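Notes > Manipulation > Drawer faults

Last updated: September 2025

4 min read

A force limit that never tripped

Most of the faults I log on the drawer task are grasp faults. This one was a safety fault, and it sat in our configuration for longer than I would like. I am writing it up because the same mistake is easy to make with any arm controller that lets you set limits per motion primitive.

The controller is a Dradix unit running our own task layer, Rurow. The task is to open and close the top drawer of a metal cabinet while the items on top stay where they are. Rurow splits it into approach, contact, stroke and release. Each phase carries its own force limit, and exceeding the limit is supposed to produce a protective stop. 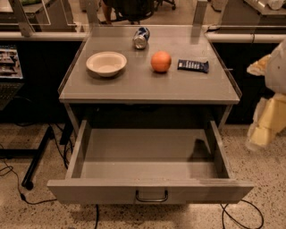
The stroke phase was limited to 70 N. During a routine closing run, number 738, the drawer racked in its slides and stopped moving. The arm kept pushing. Lilla Kelemen was at the console and hit the stop by hand. The log showed the measured force above the limit for 19 consecutive control cycles with no protective stop raised. The drawer is a poor place to find this out. Its pull is centered low on the front panel, but our closing motion does not use the pull, so the load goes in off center and the slides can bind. With the drawer fully out there is also a lot of panel for a hand to get behind.

Cause

The limit was compared against force in the tool frame, along the tool's forward axis only. For a straight push on a flat surface that is adequate. A lateral push loads the fingers sideways, and the check never sees most of it. The value in the log was the full vector magnitude, computed by a different module, and that is why the log and the stop logic disagreed.
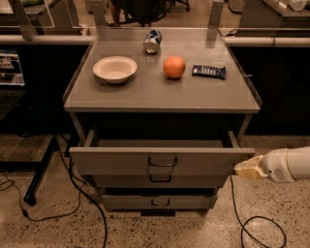

We had validated the limit with a push against a fixed block, head on. Nia Price wrote that test and I reviewed it, and neither of us asked what would happen with the contact point on the side of a finger. On the cabinet the arm comes in from the right, with the gripper at the front corner of the top drawer, so a sideways load is the normal case. The test passed every time and told us nothing about the motion we were running.

There was a second problem. The task layer treated a stalled drawer as slow progress and extended the phase timeout. It did this up to 8 times before giving up. With a working force limit this would have been harmless.
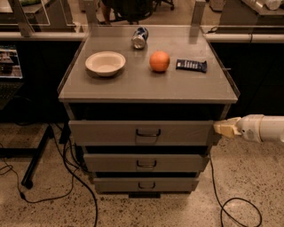
Changes

1. The stop check now uses the full force vector and the torque about the wrist. Both are evaluated in the controller, below the task layer.

2. The logger reads the same value as the stop check. The duplicate calculation has been deleted.

3. Timeout extensions are off for any phase in contact. A stall ends the run.

4. The block test now has side-load and corner-load cases. It runs after every configuration change and the result is stored with the configuration.

5. Nobody reaches toward the drawer while the arm is enabled. This was already the rule, but it was written in a setup document that few people opened. It is now in the start checklist.

I have not changed the limit itself. A lower value would give false stops on stiff slides, and I want force traces from the corrected check before I pick a new one. The closing motion still loads the drawer off center. Moving the contact point toward the middle of the panel is the next job, and it needs a different approach path.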